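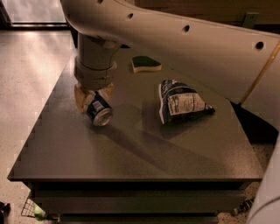 Crushed can in the gripper, snack bag and sponge waiting their turn.

Vallari Tabletop Sorting Arm - Demonstration Sessions

Most equipment demos involve a shiny cube being moved from one shiny square to another. We have nothing against cubes. But the people who visit us in Holdale tend to have a different problem on their tables, so we put garbage on ours.

The Vallari is a single-arm sorting cell for light, awkward items. At the open day in June it worked through a table of break-room leftovers, and visitors were invited to make things harder. They did. Remo Lanz from our applications desk ran the sessions and has asked for less yogurt next time.
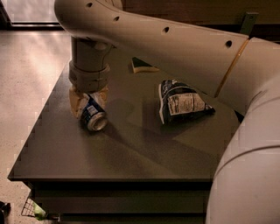
Gripper fingers around a dented blue can, lying on its side.

A flattened can is a fair test. It has no good side to grab, the shine changes with every dent, and it never gets crushed the same way twice. Chip bags are worse - they look different each time you put them down. Bring your own if you suspect ours have been coached.

Specifications
Reach: 1050 mm
Maximum item weight: 200 g
Fingers: two, replaceable
Supply: standard wall outlet
Options: Dauda quick-change collar, spare finger set

Book a visit
Sessions run every Tuesday at our Holdale showroom, with a maximum of 5 guests. Allow an hour, or longer if someone in your party likes to ask about cycle times. Customers closer to Girkach can ask for the traveling demo, which needs a level floor and a little patience with our van.

Visits are free. So is the coffee, and you get what you pay for.

Vallari, demo unit hire: 3000 per month, delivery extra. Ask for Remo.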